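Hemach guest rooms get a new rule for waste: one basket, emptied at every change

27 August 2020

The Hemach guest house in Flotthorpe has changed the way its bedrooms are cleared between guests. From this week the waste is taken care of first, before the bed is touched and before the carpet is vacuumed. Every bedroom keeps one basket only, and it must be emptied each time a guest leaves, also when there is very little in it.

The change was decided in June after a review of the cleaning work. Wiebke Rathjen, who is responsible for the rooms, had noticed that small things were often left behind: a snack wrapper on the carpet, a cup next to the bed, a bag that fell beside the basket and stayed there. "The guests are not dirty people," she told us. "They eat something in the evening, they throw it and they miss. In the morning they have a train to catch. So it is our work and we should have a good order for it."

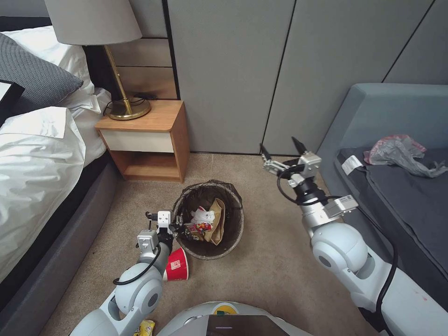 The wastebasket in one of the bedrooms, with a paper cup lying next to it on the carpet.

Under the old routine the bed was made first. This looked quick, but it brought problems. Wrappers were pushed under the bed by the feet of the cleaner, and crumbs from them came on the carpet after it was already vacuumed. Some rooms had to be done twice. The guest house wrote down 1,538 room changes in its last full year, and Ms. Rathjen says that even a short delay in each of them makes a long day for the team.

The new order is simple and hangs on a sheet inside the linen closet. The basket is placed in the middle of the floor, where it can be reached from all sides. Then everything on the carpet is picked up, starting at the door and finishing at the nightstand. The lower shelf of the nightstand is checked by hand – it is low and easy to forget. Bedding comes next, and the vacuum cleaner last. Ten minutes are planned for the waste and the floor together.

Aurelio Bermúdez, who has cleaned rooms in the house for five years, was not convinced at the beginning. He was used to starting with the bed, as most cleaners are. After the first week he changed his opinion, mainly for the reason that he has to bend down less often.
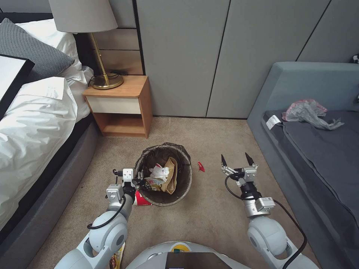
He also asked that the basket should stay light. Earlier the house had tested a heavier model with a lid and a pedal, but guests did not like the noise at night and the pedal was often stuck. The round basket came back, and it will stay in all bedrooms. It can be carried with one hand to the corridor, where the large bags are waiting.

Sorting is the part which still causes discussion. Paper bags and cups, plastic bottles and food wrappers usually land together in the same basket. Arnout Prins, the manager of the house, wanted at first to put separate baskets in every room. The team thought this would take too much floor, particularly in the smaller rooms, where there is not much space between the bed and the nightstand. For now the sorting is done in the corridor. Drinking bottles are taken out by hand and collected in their own bag, and the rest goes with the general waste.

The local firm Vostia, which picks up the waste in Flotthorpe, has agreed to come one more time each week during the busy season. The extra collection costs the guest house 900 euros for the season. Mr. Prins calls the price acceptable and says it will not be added to the room rates.

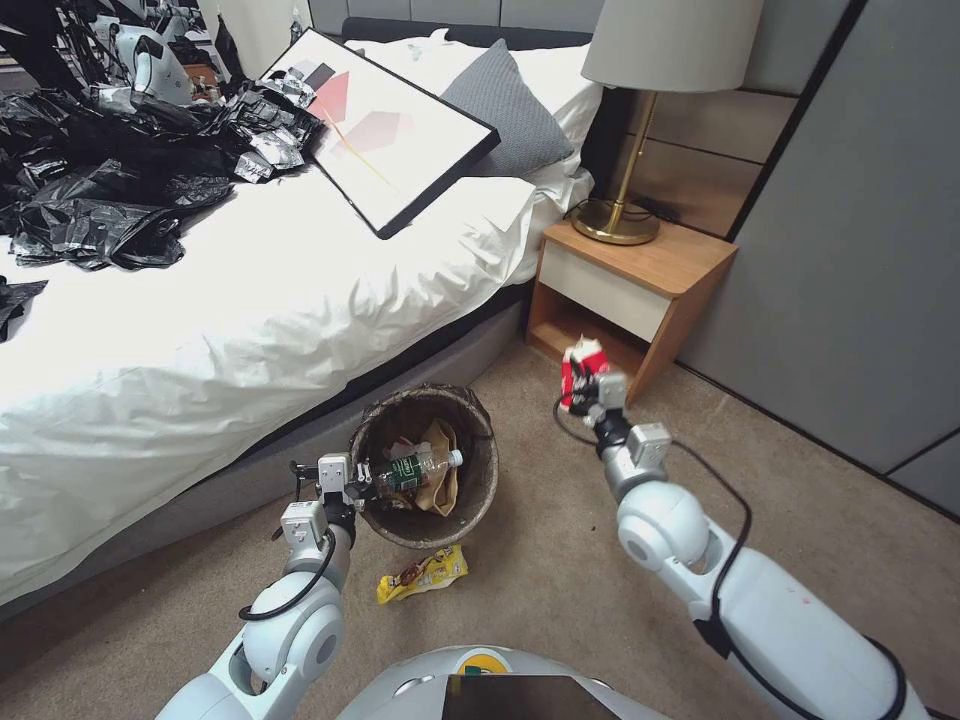
Can guests leave empty bottles in the room when they check out?
Bottles may stay in the room, preferably in the basket or standing next to it. The caps should be closed, so that the rest of the drink does not run onto the carpet. The team will sort them afterwards.

Guests who stay longer than two nights can ask at the reception to have the basket emptied in between. The service is free and should be requested before 10 in the morning. The new routine applies to all bedrooms in the main building. The rooms in the Valcárcel annex will follow when the painting work there is finished.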